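Small Rooms, Long Leases: How Renters Are Settling Into Brurnel

The old mill quarter was supposed to be a stopgap for people saving up to buy elsewhere. Many of them have stayed.
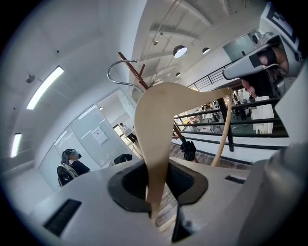 When the first apartments opened in the Grelora building, the leasing office offered six-month terms because it expected quick turnover. The building has 170 units, most of them one-bedrooms, and the smallest studios are not much bigger than a two-car garage. Six-month leases are still available, but few tenants ask for them now. The usual term is two years, and the office has started writing some for three.

Part of the reason is price. A one-bedroom at Grelora rents for $1,702 a month with heat and water included. Comparable places across the river in Prakov cost more and usually leave the utilities to the tenant. Parking is the catch. The garage has 32 spaces, assigned by waiting list, and anyone else with a car has to find a spot on the street or pay for the municipal lot behind the library.

The apartments themselves are plain. Ceilings are high on the lower floors, where the looms used to run, and ordinary on the top two, which were added during the conversion. Kitchens run along one wall. Closet space is short throughout, and the entry halls are narrow enough that a bulky dresser may have to go up in pieces. Tenants who have been there a while tend to recommend the units on the east side — they get the morning sun and are farther from the loading dock.

A second building, Mangundap, is due to open in July on the site of the former dye works. It will have 254 apartments, including a floor of three-bedrooms, a size that has been hard to find anywhere in Brurnel. The plans show a laundry room on every other level and bicycle storage in the basement. Rents have not been posted, though the developer has said they will be set before applications open.

Neighbors on the older streets have mixed feelings. The bakery and the hardware store are both doing better than they were, and the evening bus to Prakov has been restored. Street parking has become tight after 6 p.m., and the elementary school has added a portable classroom.

For anyone thinking of renting in the quarter, it makes sense to visit twice, once on a workday morning when the trucks are unloading and once after dark. Ask which way the bedroom faces and whether the windows have been replaced. The leasing office at Grelora keeps a list for transfers between units, and current tenants are called first.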